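Home | Features | Food & Drink | Travel | Subscribe

The Long Way to a Cup of Tea

The road into Bunanville climbs for 59 miles before it reaches a shop that sells anything hot. Truck drivers used to carry a flask. Now most of them stop at Vultby, a tea room in a former Gasex filling station, where a pot costs $2 and the second is free.
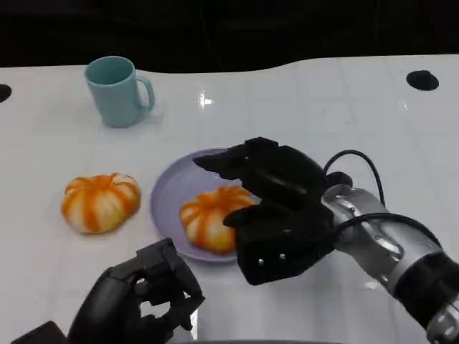 By Alina Stelmakh

The building stood empty until April of last year. The new owners kept the old canopy and put the kitchen where the tire bay was. They serve black tea, mint tea and a smoky blend that regulars drink with jam.

Water is the hard part. The well is 206 feet deep and the water comes up full of chalk, so every kettle gets descaled at closing. They tried bottled water for a month and dropped it when the bill came in.
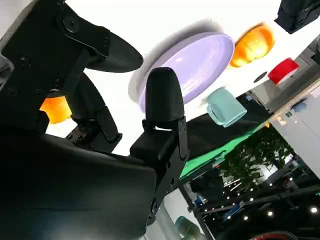
Black fingers over a white tabletop.

On a busy day the room pours 300 cups. Winter is slower, and when the pass closes the place may see only the plow crew. The owners plan to stay open anyway. They are also talking about baking their own bread, if they can find a used oven that will fit through the back door.

Filed under: Roadside Eating, Small Towns

Comments

tallgrass: Stopped there on 10th July. Get the smoky one.

R. in the valley: My dad bought gas there for years. Glad the canopy is still up.

mapfolder: Do they take cards?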